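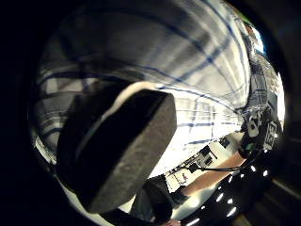
1/ Packing foam, and what I do with it

Valentin Crăciun
January 10, 2023
I pack and ship used audio gear out of a small shop. People keep asking how I cut foam, so I'm putting it in one thread. The dark gray block is the kind I mean: thick, rounded corners, open pores you can see from arm's length.

2/ I keep thick pieces whole as long as I can. A whole slab can become a base, a lid or a set of corners. Once it's cut into corners it's only ever going to be corners. I've cut up good slabs too early and had to buy another one the same week.

3/ Press test before anything else. Push your thumb in the middle, hold it, let go. If the dent is still there after you've gone to get the tape, that piece goes in the filler bin. Filler is fine for empty space at the top of a box. Don't put it under anything heavy.

4/ Then smell it. Foam that sat in a damp basement smells like the basement, and so will the speaker you wrap in it. I had one buyer write to me about this. He was polite. I gave him part of his money back.

5/ Cutting. Long blade, sharp, one direction. I use a bread knife for the first pass and a snap-off utility knife for the corners. Sawing back and forth tears the surface and you end up with crumbs in every jack and vent on the unit.

6/ Mark the line with chalk on dark foam. Marker works on white foam and you can't see it at all on the gray. Silver pen shows up but it rubs off on things.

7/ Cut the pocket a little smaller than the item. How much smaller depends on the foam, so cut small and trim. For the firm gray stuff I go 2 mm under on each side. For soft upholstery foam I go more and test it by turning the whole thing upside down over a towel.

8/ Last week's job was a Fadow tape deck going to Skaden, an old heavy one with a steel bottom plate. Base slab under it, side strips, lid slab on top, then the inner box, then the outer box. The outer box had space all the way around for paper.

9/ Don't let the foam push on knobs. I cut a hollow in front of the front panel so nothing touches the controls. If a knob is carrying the load in transit, the shaft bends. I've received decks like that. The foam was good and the shape was wrong.

10/ Thin plastic bag between foam and gear, always. Some foam leaves a mark on lacquer and rubber if it sits against them for long enough. Leave the bag loose, don't tape it to the unit.

11/ Weight. The full set for that deck came to 312 grams of foam. The boxes and paper weigh a lot more than that, so skimping on the slab to save postage makes no sense to me.

12/ Where I get it: a guy at Moldovan Upholstery sells me offcuts by the bag. You don't choose the sizes, but the foam is new and clean. For full sheets I order from Cemer and split the delivery with the frame shop next door.

13/ Storing it. Flat, on a shelf, nothing on top. I used to stand slabs on edge behind the door and they all took a curve. Keep them away from the window as well. Sunlight turns the surface to dust and you find out when you pick it up.

14/ Cleaning reused pieces: vacuum with the brush head, both faces, then the edges. I don't wash foam for packing. It takes days to dry in the middle and I never trust it afterward.

15/ Several of you asked about spray foam in bags. I've tried it. It fits tight and it's quick. It also can't be reused, and the buyer has to dig the unit out of it. For something I'm selling once and never seeing again, maybe. I still use slabs.

16/ And glue. I mostly don't. Side strips stay put if the box is the right size. If I have to join two layers, I use contact spray on both faces, wait until it's tacky, then press. Then leave it overnight before it goes anywhere near a unit. The fumes stay in there longer than you think.

17/ Question from the replies: can you use yoga mats? Yes for thin liners, no for the base. They're too thin to take a drop. Kneeling pads for the garden are better, if you find them cheap.

18/ I have a turntable to pack in February, which is a different job because of the arm and the platter. The platter comes off and gets its own slab. I'll measure as I go and post the cuts here.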